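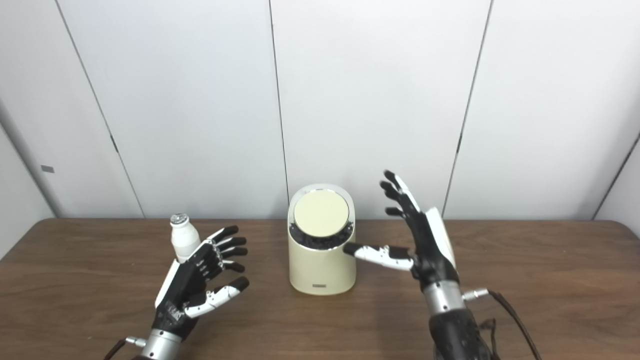 When our group sat down to pick a subject for the media and society module, we had a long list of ideas and very little agreement, and it was Salma Slaoui who finally talked us all into looking at the way small fan websites write about television actors. She had grown up watching evening serials with her aunt, and she told us she could never find two websites that agreed on anything about the people in them. We liked that very much! So we began the way most people begin, with a lot of printed pages and colored pens, and we spread them out on a brown wooden table and read until we were tired of the word "biography." Satish Nambiar kept the list of pages, and I (Leonor Mendes) did most of the writing up, with a great deal of patient help from our tutor, Dymphna Madigan.

What we wanted to find out

Our question was a simple one. When a website tells you how tall an actor is, how much money the actor has, and who the actor is married to, where does it get that from? We had a feeling that many of these pages were copying from one another, but a feeling is only a feeling, and Ms. Madigan quite rightly sent us off to check.

How we went about it

We chose 50 actors, all of them working mainly in daytime or evening serials, and for each one we collected every short profile we could find in English. That came to 3460 pages in the end, a good deal more than we had planned for, and there were some long evenings. From each page we wrote down the age, the height, the net worth, the marital status and whether any source was given. We left out anything behind a login, and we left out the actors' own accounts, although Satish would have liked to keep those in (he still says so).

We also had the good luck to talk to Ita Hennessy, who used to write profiles for a celebrity site called Florura and now edits a television listings page, Grisel. She was very kind and gave us most of an afternoon.

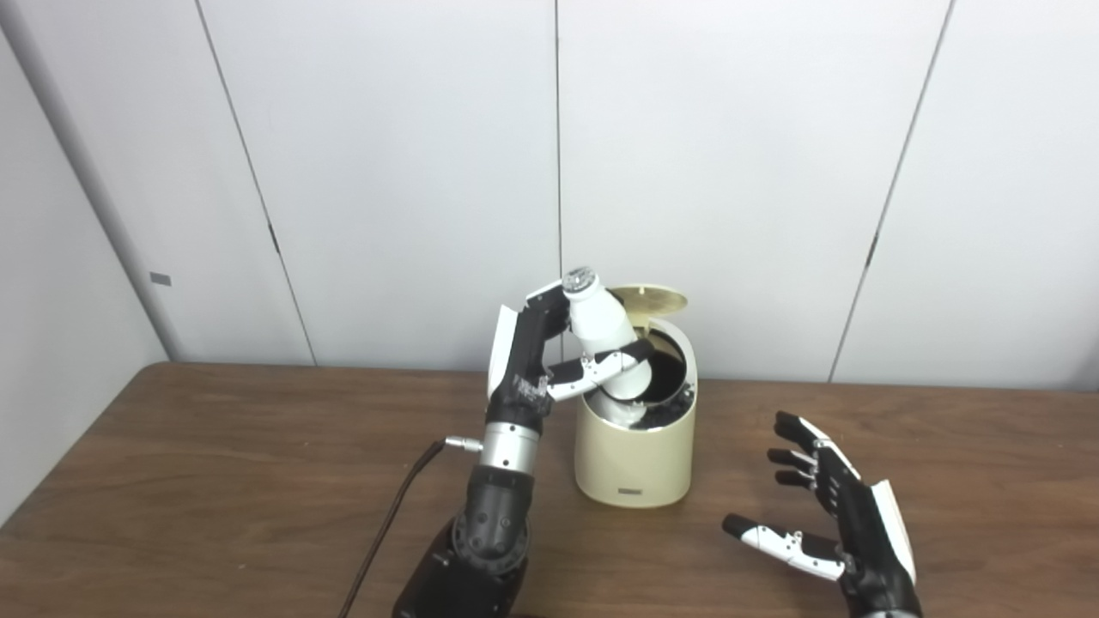 Ms. Hennessy told us that at Florura each writer had a form to fill in, with the same headings for every actor, and that an empty heading was not really allowed. If you could not find a net worth you wrote that it was "under review," or you wrote that the actor lived comfortably. She said height was the worst of all. "You looked at a photo with somebody whose height you did know," she told us, "and you did your best." We laughed, and so did she, but it explained a lot of what we had been reading.

What we found

Of all the pages we read, 1133 gave some source for at least one fact, and very often the source was just another profile page. Age was the fact they agreed on most. Net worth was the one they agreed on least, and for one actor the highest figure was many times the lowest, with no date on either. We also noticed that spelling mistakes traveled. One actor's home town was spelled wrong on a site called Voltirow, and the same wrong spelling turned up on page after page, sometimes with the whole sentence around it unchanged.

Marriage was handled with more care than we expected. Most writers said plainly that they did not know, and several asked readers to respect the actor's privacy, which we thought was nice of them, even if the next line was sometimes about an old romance.

Things we would do differently

We should have written down the date we read each page from the very first day. We only began doing that in December, and by then some of the early pages had been changed, so we could not compare them properly. Salma would also like to include pages in other languages, as she is sure the Arabic and French ones tell a different story, and I would love to read that report if somebody writes it.

Our full table of pages is kept with the module papers, and Ms. Madigan can lend it out to next year's group if they ask her.

Handed in 2/5/18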